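Über uns

Hallo und schön, dass du hier gelandet bist! Ich bin Weniteck, oder sagen wir: Weniteck ist das, was passiert, wenn man zu viele Steckdosenleisten besitzt und trotzdem nie die richtige findet. Angefangen habe ich mit 200 Euro, einem Kellerregal und einer Kiste Adapter aus einer Ladenauflösung. Die Kiste steht heute noch unter dem Packtisch und wird einfach nicht leer.

Inzwischen habe ich 23 Quadratmeter, ein richtiges Schaufenster und 555 Artikel im Sortiment. Alles dreht sich um das letzte Stück Strom zwischen Wand und Gerät: Leisten, Würfel, Mehrfachstecker, Verlängerungen, Reiseadapter, Spiralkabel. Keine Lampen, keine Ladegeräte (ja, ich werde trotzdem jeden Tag danach gefragt) und auch keine Küchenmaschinen.

Warum so bunt? Ich konnte das ewige Weiß unter dem Schreibtisch nicht mehr sehen. Bei einer Leiste mit farbigen Steckplätzen weiß ich nach zwei Tagen auswendig, dass der Drucker in Blau steckt und der Monitor in Gelb, und ich krieche nicht mehr mit der Taschenlampe herum, um aus Versehen den Router auszustöpseln. Meine Pastellreihe heißt Pondum, die kräftigeren Farben laufen unter Brevetti. Und dann gibt es noch Kwak, das ist die Ecke mit den Einzelstücken und Restposten -- da lohnt sich das Stöbern wirklich, vor allem im Oktober, wenn ich das Lager umräume und alles rauskommt, was ich selbst vergessen hatte.

Bevor etwas ins Regal darf, kommt es bei mir auf die Platte. Alles durcheinander, so wie es zu Hause eben auch liegt. Passt der dicke Stecker noch neben den flachen? Kippt der Würfel um, wenn am Kabel gezogen wird? Kommt man an den Schalter, wenn alles belegt ist? Ein Adapter, der die beiden Nachbarplätze gleich mit zudeckt, fliegt bei mir raus, da kann er noch so hübsch sein.

Beim Versand bin ich pingelig. Kabel werden locker aufgerollt und mit Klettband gesichert, nie geknickt, und Stecker kriegen eine Lage Papier, damit sie nichts verkratzen. 2.390 Päckchen habe ich so schon auf den Weg gebracht -- und genau eins davon mit dem falschen Adapter nach Graz. (Entschuldigung noch mal!)

Wenn du unsicher bist, welcher Stecker in welches Land passt oder ob drei Plätze reichen, schreib mir ruhig. Ein Handyfoto von deiner Wandsteckdose hilft mir am meisten, gern auch mit Staub.

Und so sieht es aus, wenn Steckdosen auf den Tisch kommen:

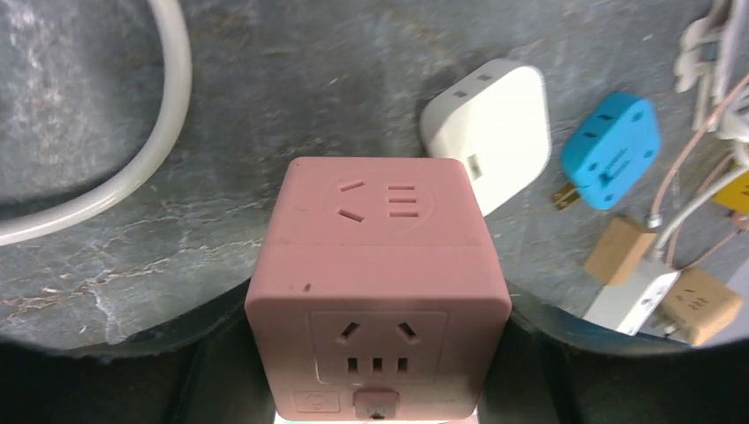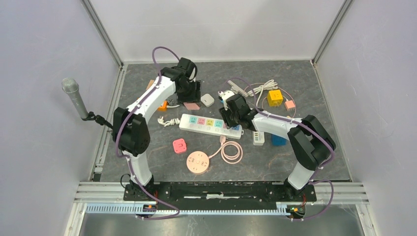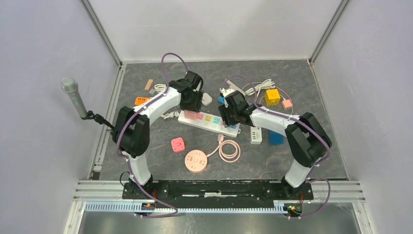
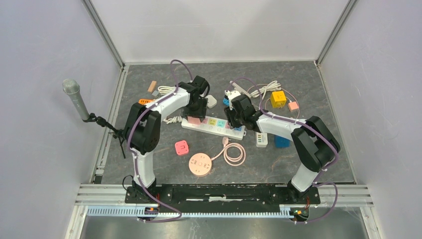
Steckdosen auf grauem Grund, auf dem ersten Bild der rosa Würfel ganz aus der Nähe.

Der Laden ist vormittags ab zehn offen, nachmittags packe ich Pakete. Klopfen geht trotzdem.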